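Equipment and purchasing > Small labs

Second arm, or spare parts and better cameras? Planning for the May order

tallgrass_lab
3 January 2025
Hello to all. I have read this forum for a long time and I write now for the first time with a budget question.

We are a small group and we have one robot arm for table work. The money for the new year is decided, and I must send the list of purchases before May. The person who approves the list wants to see one clear plan and not a shopping basket, so I would like to hear how others have chosen.

Our work is serving tasks on a table. The arm takes a teapot, goes to the cup, tips, and puts the teapot back. With dry objects we were quite comfortable, but drinks have made everything slower, and the present equipment was bought when no drinks were planned.

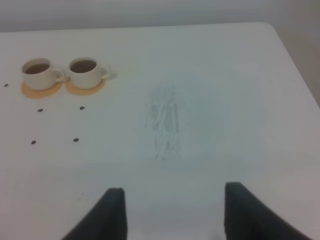
The two plans I am considering are these. Plan A is a second arm, the same Zuvier model as we have, so one can hold the cup or the lid while the other pours. Plan B is no new arm. Instead we buy a second set of gripper fingers, one more fixed camera, a better table lamp arrangement, proper covers for the arm, and a small reserve for repairs.

Plan A uses almost all of the money. Plan B leaves something over, but it looks less impressive on paper, and I am afraid that what is left over will be taken from us next year.

Which one would you choose? I should add that delivery of the Zuvier arm is quoted as up to 28 weeks by our supplier, Hemley.

ferrule
Plan B, without much thinking. If you have one arm and no spare fingers, you have a robot which stops completely on the day a finger cracks. A second arm with no spares is two robots in the same situation.

Also read the Hemley quotation again, slowly. When I bought from them, the power supply and the mounting plate were on a separate page, and I had budgeted only from the first page. It was my mistake, the page was there, but I had to ask for more money and this was an unpleasant meeting.

oxbow_k
I disagree with ferrule, at least partly. Spare fingers can be bought in any month from the running costs. An arm can not. If your institution gives equipment money only once and you spend it on lamps and covers, you will have very nice lamps and the same one arm for years.

My advice for such lists is to put the big item on the equipment budget and hide nothing, but move everything small to consumables. Ask your finance office where the limit is between the two. With us it is 400 euros per item, and below that nobody from the equipment side needs to sign.

tallgrass_lab
Thank you both. The limit is a good point and I did not know to ask for it. I have now written to our finance office.

To ferrule: yes, the mounting plate is on a separate page. I found it only after your message.

I should perhaps explain more about the work, so that the question of the second arm is easier to judge. For the pouring itself one arm is sufficient in principle. The cups stand on the table and are not held. The difficulty is the small distance between the spout and the cup, and the fact that the gripper itself takes away part of the view. I have asked myself many times if the second arm would help with that or if it would only be one more thing that covers the cup.

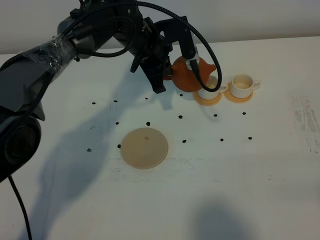 Another matter is the cables. At the moment they go outside the arm with quite some slack, and for every new task we must check that the loop does not come in front of something important. I asked Hemley for a cable guide kit and they have one for Zuvier arms, but it was not in the first offer. Does anybody have experience with it? It would be an additional line in Plan B, and I do not want to add lines only because they exist in a catalogue.

mossfield
We have the cable guide kit. It is acceptable. It keeps the cable near to the links, but the last part at the wrist must be free anyway or you lose rotation, so you will still have a loop there, only shorter. I would buy it again but I would not fight for it in a meeting.

For liquids I would spend first on covers. We had film around one segment for a long time and it did its work, but it must be changed often, it makes reflections in the camera, and visitors always look at it. The sewn cover from Penry fits better. Please ask them for the exact arm revision before you order. We received one for the older elbow and it took two exchanges to get the right one.

ferrule
Agree about the covers. Check also whether the warranty says anything about liquids near the joints. Ours did, in one sentence in the general conditions. Ask Hemley for this in writing, an answer by telephone has no value later.

quillback
May I bring a different opinion. I think that both plans are equipment lists looking for a purpose. What does the project promise to deliver? If the promise is "the robot pours and serves", you need reliability and therefore Plan B. If somewhere in the proposal it is written "bimanual", then you have already sold the second arm and must buy it, and the discussion is over.

We were in the Stisance project with another group, and they had written "two-handed manipulation" in one line of the proposal without thinking. At the review this line was the first question.

tallgrass_lab
quillback, I looked. The word "bimanual" does not appear. There is a sentence with "extension to more complex serving tasks", which can mean anything.

oxbow_k
"More complex serving tasks" is exactly a sentence that justifies a second arm! I would use it. You will not get a better one.

quillback
It justifies also a saucer. I mean this seriously: more complex can be two cups instead of one, or milk, or a full tray. Not every extension needs another arm. And a second arm needs calibration, a larger safety area, a second controller under the table, and a person who understands it. In our case the person was the most expensive part, and she was not in the equipment budget.

oxbow_k
This is true, I accept the point about the person. I still believe that one-time money should go to one-time things.

tallgrass_lab
About the person: there is me, and there is a student for part of the week. So two arms would be my work, mostly in the evening.

I have made a small table of where our time goes, to have something better than feeling. The largest part is not waiting for the arm. It is preparing the table again after a trial — emptying the cup, placing everything back on its position, looking at the surface, starting again. The second part is trials that we can not use because the level in the cup is not visible enough in the recording. A second arm would change neither of these.
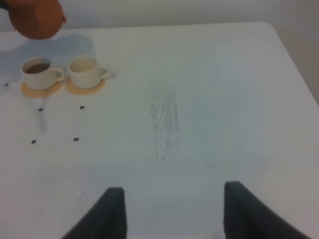 So I have started to think that the camera is the most important line, and that I placed it too low on the list. What I do not know is whether to buy a better one for the wrist or to add a fixed one from the opposite side. The wrist view is near to the work but it moves with the arm, and the fingers always take their part of it. A fixed one is simple, but it must be mounted on something, and then the mounting is also a purchase.

mossfield
Fixed one, from the other side, on an aluminium profile that you screw to the table and not to the wall. Budget for the profile, the brackets and a longer cable. People forget the cable and then they use an extension which loses the connection every second hour.

And before you buy any camera, improve the light. White cups on a white table are difficult. A coloured table mat costs almost nothing. Try this first, it may move your camera money to something else.

ferrule
Careful with the mat if you have already recorded a lot of material on the white surface. You may not be able to mix the old with the new. I would finish the present series as it is and change the table for the next one.

mossfield
Correct, I should have said this.

sable_reed
I come from the purchasing side, not from a lab, so perhaps this is useful. For the approval it helps very much if Plan B has a name and not only lines. Write "Reliability and recording upgrade for the existing arm" as one item with the parts below it. The same list looks like a collection of small wishes if it is sent as 19 separate lines. Also ask Hemley for one combined offer, including the things that they do not produce themselves. They can usually include Penry covers, and then you have one order number and one delivery to argue about.

About the money which is left: ask whether a repair contract can be paid in advance. In some places this is allowed and in others it is strictly forbidden. Do not guess.

tallgrass_lab
This is very helpful, thank you. I had indeed written a very long list.

The finance office has answered. Our limit between equipment and consumables is lower than that of oxbow_k, but the fingers are below it, so they come out of the plan and go to running costs. The advance payment for repairs is not allowed.

I will send Plan B with the following order: covers, fixed camera with profile and cables, lamps, cable guide kit as optional. I will write to Hemley for one offer and ask about the sentence on liquids in the warranty. The second arm I will describe in a short paragraph as a possible request for the year after, so that it does not come as a surprise to them.

oxbow_k
Put the quotation for the arm in the annex, even if you do not ask for it now. Then they have seen the price once already.

quillback
With this I agree, for a change.

ferrule
Please report here what Hemley writes about the liquids. I have the same question for our second machine and they have not answered me yet.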